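Ditdale, November, evening

Open day at Nosomau. Took the early bus and was at the gate at 8:40, twenty minutes before anyone would let me in. Visitor badge, closed shoes checked, bag in a locker. The entry form wanted an employer, so I put Killwood, though I went on my own time and paid my own fare.

First hour was the large hall. Palletizer, stretch wrapper, a scale built into the outfeed. The guide gave the rate as 700 cartons an hour and would not say what the cartons weighed. Guarding was good. Interlocks on every door, reset buttons placed where you can see the whole cell before pressing. Our own line at Killwood fails on that second point and I made a note to raise it again. Floor markings worn at the wrapper. Coffee afterward was weak.

The small-arm bench was what I had come for. Leonie Rüegg ran it. She spoke for 30 minutes without slides and took questions throughout, and I wish more people would do it that way. The task is a short one: foam cubes, a green conveyor, a blue bin. Two arms share one table. I asked how they settle who owns the space over the belt. Her answer was a zone flag in software, one arm holding it at a time, with a timeout of 200 milliseconds if the other end goes quiet. I asked what happens after the timeout. Both stop, and a person clears it at the pendant. Fine for a bench. I would not accept it on a production line without a hardware backup, and she agreed before I had finished saying so.

A man from Lüthi wanted to talk about payload. Foam is a poor test of payload and she told him that politely. It is a reasonable test of grip force, as too much squeeze shows at once. She sets force low and closes slowly. Cycle time therefore suffers, and she gave no figure for it. I did not press.

Points to keep:
Blue tape grid on the table. Quick to lay, quick to replace, and gives a common reference when two people are arguing over a position.
White foam in the bottom of the bin. Try this at work for the small castings.
Cable run on the outside of the arm. I would want more slack at the wrist than they allow.
Ask for the base plate drawing. She said to write to her. 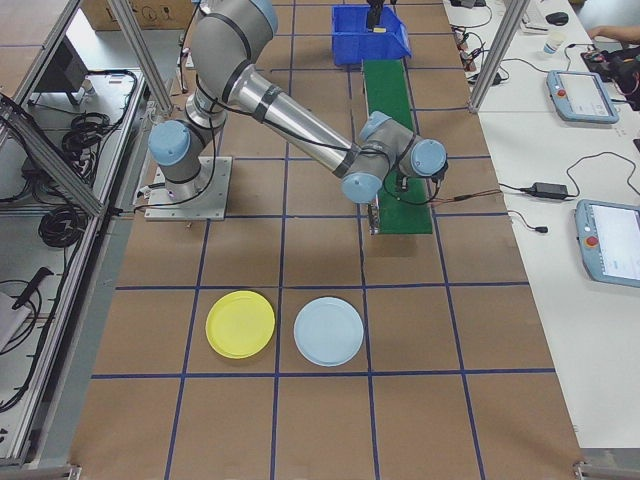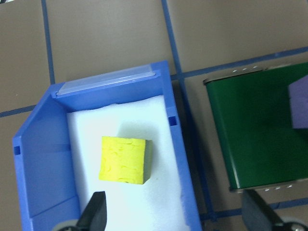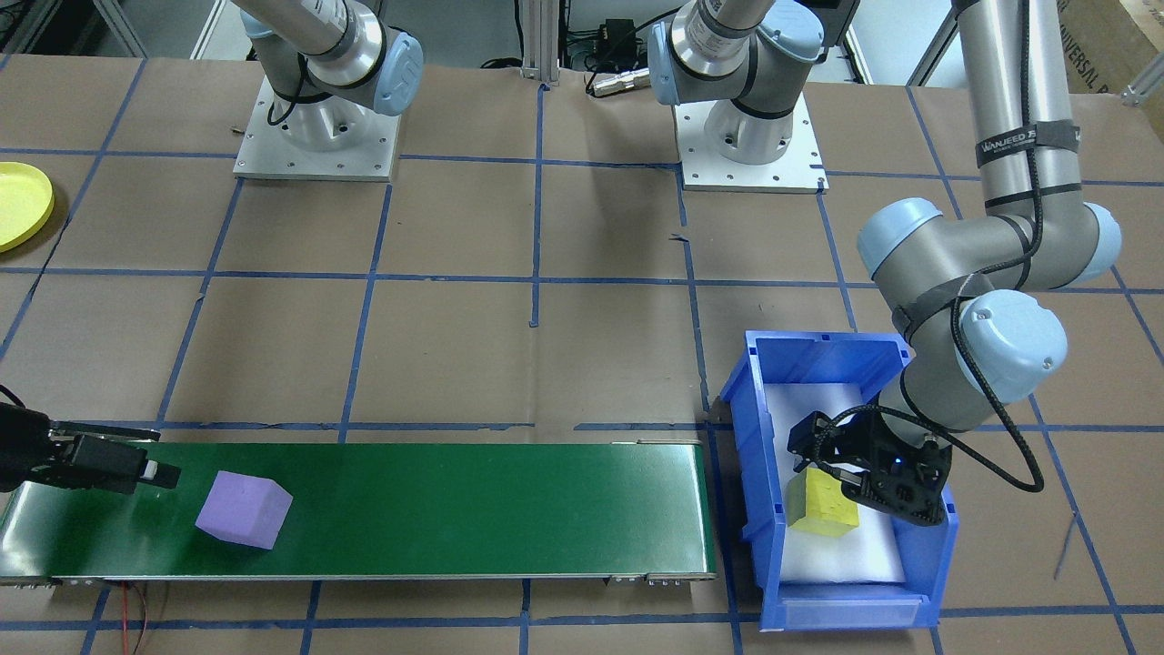
Small-arm bench, Nosomau open day. Yellow cube and blue bin in the second and third.

Left at 3:15. Missed the talk on vision calibration, which was full, with 40 chairs and people standing at the back. Handout collected from the desk instead; eight pages, two of them advertising. Bus late. Write to L. Rüegg tomorrow about the drawing, and return the locker key, which is still in my coat.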